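Inell puts gripper check on a fixed schedule at Zimumberg packing cell

2019-12-26

Inell has changed the way it looks after the jewelry sorting cell at its Zimumberg site, replacing the old practice of servicing the grippers when they gave trouble with a routine that is tied to hours of use. The new schedule took effect this month and covers both hand-held grippers, their cables and the mounting plates on top.

The cell is used to record how small pieces are picked up and placed in compartment boxes. An operator does the work by hand with a pair of grippers, and the recordings are then used to set up the automatic station next door, which packs for the mail-order firm Marketura. If the hand-held pair drifts, the automatic station picks up the same error.

That happened in March, according to Arne Wiegand, who is responsible for maintenance at the site. The left gripper had developed play where the plate is bolted on, and the station spent most of a shift closing a little to one side of each piece. The cell was down for 4 days while the plate was refitted and the earlier recordings were checked.

"The fault was small and we found it late," Wiegand said. "We were looking at the software. A loose bolt was not on anyone's list."

Under the new routine, the grippers are inspected every 100 hours of operation. The technician wipes down the fingers, checks that both close without a gap at the tips, and goes over the bolts on the plates with a torque wrench. The cables are checked along their whole length, with extra attention to the point where they leave the gripper body. Any cable with a cracked jacket is replaced the same day.

A longer service is due at 1,000 hours. The fingers come off, the linkage is cleaned and greased, and the open and closed positions are set again from zero. Clegg, which supplies the spare parts, keeps one complete set of fingers in stock for the site. A replacement set costs $149, and Wiegand said the price was one reason the site no longer tries to repair worn fingers.
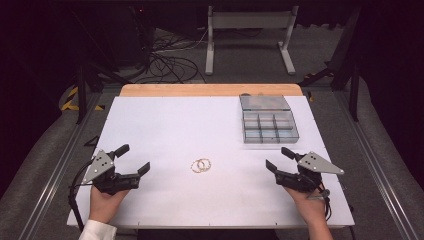
Each inspection ends with a trial run at the table before the cell is handed back to production. The operator starts with both grippers held open at the near side and works through a few pieces of stock. Thin items are preferred for the trial, such as the two gold-colored bracelets lying one across the other between the grippers, as they show up a poor fingertip fit much sooner than a thick chain does. The pieces go into the clear divided box at the back right, one to a compartment. If a piece slips or has to be picked up a second time, the gripper goes back to the bench and the closing position is set again.

The results are written in a logbook kept at the cell, along with the hour reading and the initials of the person who did the work. Operators have been asked to add their own notes between inspections - a stiff trigger, for instance, or a cable that keeps catching on the sleeve.

Inell plans to use the same schedule on a second cell, which is due to start up in the same hall next year. Training for the operators there will be given by the Zimumberg maintenance team.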